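Projects > Rinon cell > Minutes
September 2024 -- by Hedvika Ďurica
Search minutes Go

Item 3. Fault 1687, gripper stop near the steamer. Charvát reported that the arm halted on approach and the reset did not clear it.
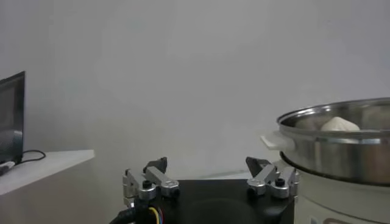 Gripper and steamer pot, Rinon cell.

Jelínek suspects the wiring at the palm -- connector to be checked before the next run.

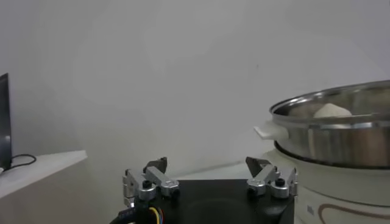 Slanina asked for a lower approach speed until then. Agreed. Item 9 held over.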